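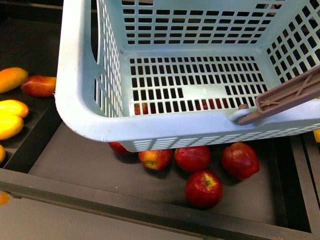

Call for Households: Laundry and Water Use at Home

Kragh is looking for households in Gorkport and Starnton to take part in a study of how people do their laundry. We want to know how often people wash, how full the loads are, what temperature they pick and how the clothes get dried. The study runs from February through the end of May.

We have places for 400 households. All sizes are welcome, from people living alone to families with several children. You can take part whether you rent or own, and whether you wash at home, in a shared laundry room or at a laundromat.

Who can take part

You must be 18 or older and live in Gorkport or Starnton for the whole study period. One adult signs up for the household and fills in the diary. Other people in the home do not need to register, but they should know that their laundry is being written down.

You need a phone or computer that can open a web page. If you would prefer a paper diary, say so on the sign-up form and we will mail you one with return envelopes.

We cannot accept households where someone works for a detergent maker or an appliance maker. If you took part in our earlier study on dishwashing, you may apply again.

What you will do

Each time someone in the household does a load, you make an entry in the Zaltico diary. The entry asks for the time of day, the type of load (whites, colors, towels, bedding, delicates, other), the setting used and how the load was dried. There is a box for notes. Hand washing counts, and so does a single sweater rinsed in the sink. 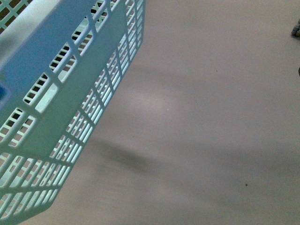

Most entries are short, and you can save one and finish it later the same day. If you forget a load, add it when you remember and tick the box marked "entered late." We would much sooner have a late entry than a missing one.

Once a month you will get a longer questionnaire that takes 30 minutes. It covers things like where dirty clothes are kept before washing, who decides when something needs to be washed, and whether your habits changed with the weather. The April questionnaire also asks for your water bill, if you get one. You may leave that part blank.

A smaller group of 16 households will be asked to do a home interview. An interviewer visits for one evening, between 5 p.m. and 8 p.m., and talks with you in the place where you normally sort or fold. Saying no to the interview does not affect the rest of your participation.

Please do not change how you do laundry for the study. Use your own machine, your own detergent and your usual settings. We do not send out products and we will not try to sell you any.

Payment

Households that keep the diary to the end of May receive a gift card, mailed in June. Those who do the home interview receive a second one. If you leave early, you are paid for the full months you completed. The amounts are listed in the information sheet, which you will get before you agree to anything.

Your information

Your name and address are stored apart from your diary entries. Published results will give totals and averages only. Quotes from interviews may be used, with no names or street names attached. You can stop at any time without giving a reason, and you can ask us to delete what you have sent in up to the end of June. 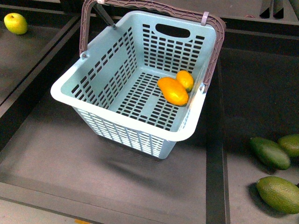 Interview recordings are audio only and are erased once they have been typed up. The typed versions are kept for two years and then deleted as well.

How to apply

Fill in the sign-up form on the Kragh website or pick up a paper copy at the front desk of our Starnton office. The form asks for your household size, type of home, and where you do most of your washing. Leave a daytime phone number if you can.

We expect more applications than we have places – the dishwashing study drew almost 2000 – so we will choose households to get a mix of home types and sizes. Everyone who applies will get an answer by mail or email before the study starts. If you are put on the waiting list, we may contact you as late as the second week.

Questions about the study can be sent through the contact page. Please put "laundry study" in the subject line.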